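Sourdough rye: how sour is too sour?

Board: Bread and Baking > Starters and Levains
Thread started by crumbwatcher

crumbwatcher
I've been baking with the same rye starter since spring and I finally got the loaf I've been chasing! Dark crust, tight crumb, and a tang that makes you sit up straight. I gave half of it to my sister and she called me that night to say it tasted like a pickle. A pickle! I took that as a compliment but I don't think it was one.

So now I'm curious where everybody lands. Do you bake for maximum sour, or do you pull it back so the grain comes through? My current loaf is 500 grams of whole rye, a big scoop of ripe starter, salt, water, and a spoon of molasses. It sits overnight on top of the fridge, where it's pretty warm.

oldmillroad
Top of the fridge is your answer. Warm and long with whole rye is going to get you a lot of acid. I love it that way, for the record. My family is used to it and now they complain that store bread tastes like cake.

If you want to tone it down, feed the starter twice the day before and catch it while it's still domed. Don't wait until it sinks. You'll get a sweeter, nuttier loaf out of the exact same flour.

hazelandrye
Going to disagree a little with the double feeding. I tried that all winter and my loaves were milder, sure, but they were also kind of flat tasting. What worked for me was using less starter and adding a soaker. Cracked rye, sunflower seeds, hot water, leave it until it cools. The seeds give you something to taste besides the sour and the loaf keeps for days and days. I can't say enough good things about a soaker!

oldmillroad
A soaker is a different bread, though. Crumbwatcher asked about the tang in a plain rye.

hazelandrye
It's the same bread with friends in it :)

crumbwatcher
Both of you stop, I'm going to try both. Does anybody use bread spices? I've got caraway, and I bought a bag of coriander seed on a whim because it smelled so good in the store.

tinpanbaker
Coriander, yes, yes, yes. Toast it in a dry pan until you can smell it from the next room, then crush it coarse. I put caraway in for years because that's what you're supposed to do and then one week I was out of it and used coriander and never went back. It goes beautifully with molasses.

On the sour question, I'm with the pickle people. But it depends what goes on top. With butter and honey I want a mild loaf. With anything smoked or cured, I want the bread to fight back. My favorite lunch right now is a thin slice of the sourest rye I can make, cold butter, a little cured meat and a lot of mustard.

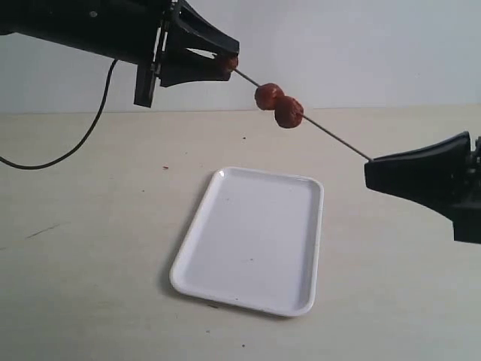
Musar, September 12, 2018

Adding a report from my own kitchen so this thread has an actual bake in it. I did two loaves side by side, same flour, same salt, same pan size. One got the warm overnight rise that crumbwatcher uses. The other went in the coolest corner of the pantry with less starter, the way hazelandrye likes it, but no soaker so the comparison would be fair.

The warm one was ready before I was out of bed and had started to crack on top. The cool one needed until after lunch. Both baked up fine, and I made myself wait a full day before cutting, which was hard! The warm loaf is properly sharp. The cool loaf is softer and has an almost malty smell. With the cured meat and mustard I reached for the warm one every time. For breakfast toast I want the cool one.

hazelandrye
Oh I love this. Thank you for leaving the soaker out, even though it hurts me. Malty is exactly the word.

brinebarrel
Can I be the grump? I think people wreck rye by chasing sour. My grandmother's loaf was barely tangy and it was the best bread I've ever eaten. She used a bit of wheat flour in it too, and there was no molasses anywhere near it. Molasses is how you hide a loaf that got away from you.

crumbwatcher
Hey now. I like molasses! It's one spoon.

brinebarrel
One spoon is how it starts.

tinpanbaker
I'd eat your grandmother's bread any day, brinebarrel, but I don't agree that sour means something got away. Mine is sour on purpose. Did she write the recipe down?

brinebarrel
Sort of. There's a card. It says flour "until it feels right" and to bake it "hot, then not so hot." I've been working on it for a long time. My best guess is 30 minutes hot and then drop it and leave it until the bottom sounds hollow.

oldmillroad
Hollow doesn't work all that well on dense rye, in my experience. I use a thermometer. My loaves come out at some 205 degrees in the middle and they've never been gummy since I started doing that.

brinebarrel
I'm not putting a thermometer in my grandmother's bread.

hazelandrye
Wait, can you post the card anyway? Even with the "until it feels right" parts. I would bake that this weekend.

brinebarrel
Let me find it. It's in a cookbook somewhere, and the cookbook is in a box.

crumbwatcher
Update from me! I did the double feeding and the toasted coriander, and kept the molasses (sorry, brinebarrel). It's milder and the coriander is wonderful, kind of orangey. I took a piece over to my sister and she ate it standing up in the kitchen and then asked for the rest of the loaf. I'm still making the pickle one for myself. Next up is the soaker. Hazelandrye, do you salt yours, or does all the salt go in the dough?

hazelandrye
Salt in the soaker if your kitchen is warm, it keeps the seeds from going funky overnight. Just take it out of the dough amount. And toast the sunflower seeds first!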